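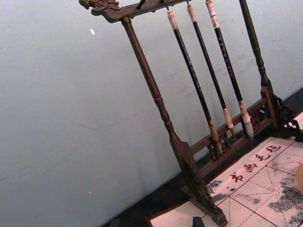 El pincel que se soltaba en la tercera repetición

Por Flurina Wieser

El fallo apareció en el intento 506 de la serie. La pinza debía tomar un pincel por el mango, descolgarlo de su clavija y volver a colgarlo en el soporte de madera tallada. El lazo quedó enganchado, el brazo siguió subiendo y el soporte volcó sobre el fieltro.

Hubert Imhof, responsable de seguridad en Silach, revisó el registro de par. El umbral de parada estaba fijado para piezas rígidas – tubos y varillas – y no detectaba la tracción gradual de un cordel. La parada protectora llegó con 90 milisegundos de retraso. No hubo heridos.

El mango es delgado y negro, y tres pinceles cuelgan casi en paralelo; la estimación de profundidad confundía a veces el mango con su sombra en la pared. Prunent, el módulo de control, lleva ahora un límite de fuerza vertical independiente de la visión. Ottilie Hauser pide además fijar el soporte a la mesa. Esa modificación sigue pendiente.

Buscar en la revista Buscar

Contacto | © Rüegg | Volver arriba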